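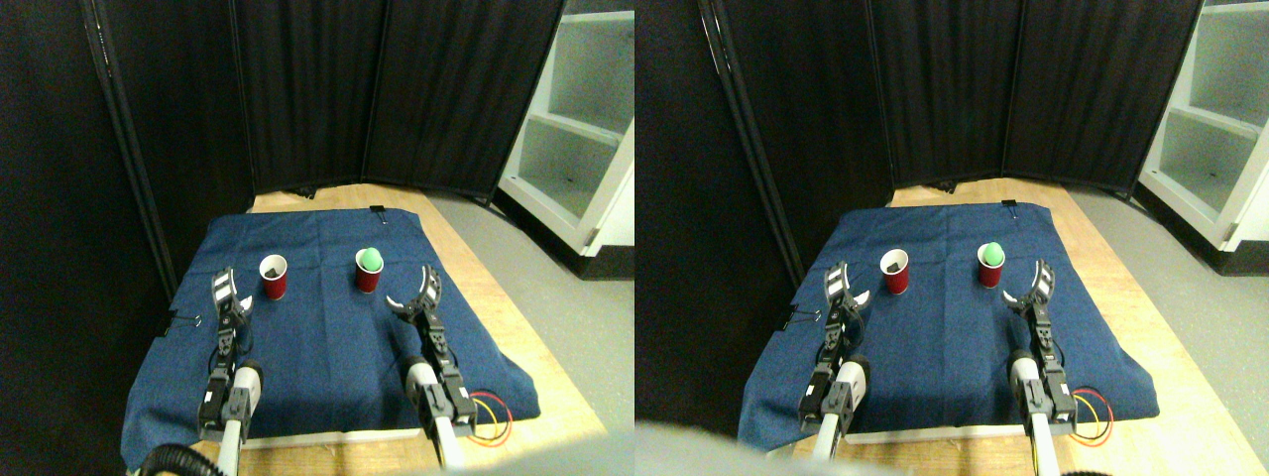
4.2 Coordination of the Two Arms

The planner of Porkard treats the two arms as separate agents which share one clock. Each arm receives its own target pose, and a small arbiter checks the distance between the wrists before a command is sent. When the distance is below the limit, the arm with the lower priority waits – it does not replan.

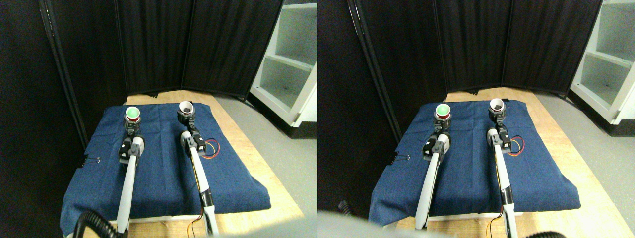

Figure 3. Stereo view of the workspace with a cup held in each gripper.

Cup poses are estimated from both views of the stereo pair. We first tried to use only the left view, as in the earlier Brondlow tracker, but the depth error at the cup rim was too large for a stable grasp. The matching step now runs every 33 ms, and the result is

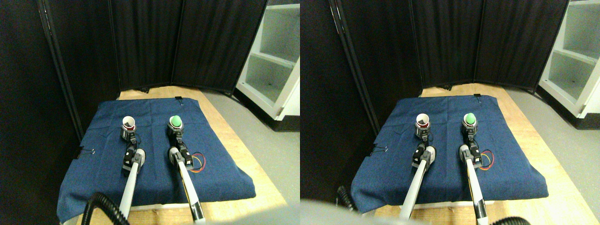 passed through a low-order filter before it reaches the controller. The filter parameters were tuned by hand on 12 recordings and then kept fixed for all 72 trials. 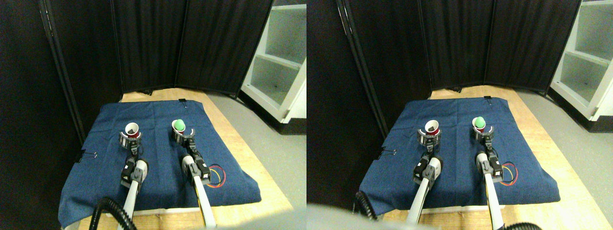
Why is the filter not applied to the gripper opening? The opening is commanded directly by the operator policy, and any delay there makes the release of the cup less exact.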